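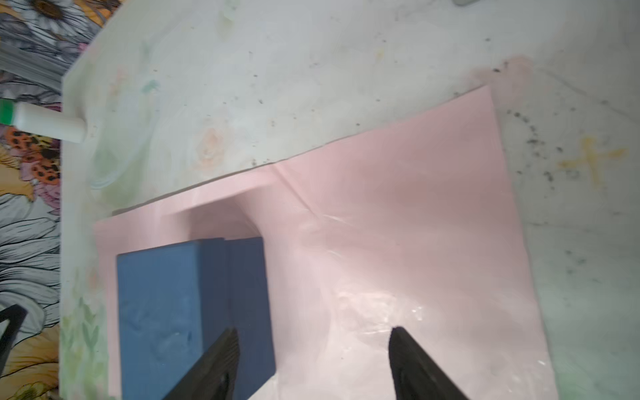
# What Is a Share of Stock?

Most businesses need money before they can earn any. A bakery needs an oven. A bike shop needs bikes. If the owners don't have enough money saved up, they can borrow it from a bank, or they can sell small pieces of the business to other people. Those pieces are called **shares**, and all the shares together are called **stock**.

## A company cut into pieces

Let's make up a company called Sellico. It makes kites. The owner, Farhad Hosseinzadeh, wants to buy a bigger sewing machine. He splits his company into 29 equal shares. He keeps 18 of them and sells the rest for 15 dollars each.

If you buy one share, you own one piece out of 29. That makes you a **shareholder**. You can't walk into the kite shop and take a kite home for free. The kites belong to the company. What you own is a small part of the company as a whole.

Real companies can have millions of shares, so one share is usually a very tiny piece.

## What do shareholders get?

Sometimes a company makes more money than it spends. The extra is called **profit**. The company can keep its profit to buy things it needs, or it can pay part of it to the shareholders. Money paid out this way is called a **dividend**. If Sellico pays a dividend of 2 dollars for each share, someone with one share gets 2 dollars. Some companies never pay dividends at all.

Shareholders often get to vote, too. They may vote on who should be in charge of the big decisions. Usually each share counts as one vote, so a person with more shares has more say. Farhad kept 18 shares, which is more than half, so he can still win every vote at Sellico.

## Why does the price change?

Suppose Vasilică Dobre bought a Sellico share for 15 dollars. Later she wants to sell it. Sellico doesn't have to buy it back. She needs to find another person who wants it, and the two of them have to agree on a price.

If lots of people think Sellico will sell many kites next spring, they may offer her 18 dollars. She would make 3 dollars. If people think kites are going out of style, the best offer might be less than 15 dollars, and she would lose money if she took it.

Prices go up when more people want to buy than sell. They go down when more people want to sell than buy. People can be wrong about a company, and then the price may change again when they find out.

## Where are shares sold?

Shares of big companies are bought and sold at a **stock exchange**. Long ago, buyers and sellers met in a room and shouted out their prices. Today most of the buying and selling is done by computers.

Most people can't go to the exchange and buy shares themselves. They use a **broker**, a company that sends in the order for them. Kids usually need a parent or another adult to open the account.

## Can you lose all your money?

Yes. If a company closes and has nothing left after paying what it owes, its shares may be worth nothing. Many people buy shares in lots of different companies for this reason. Money you need soon, such as money for lunch or a field trip, should stay somewhere safe.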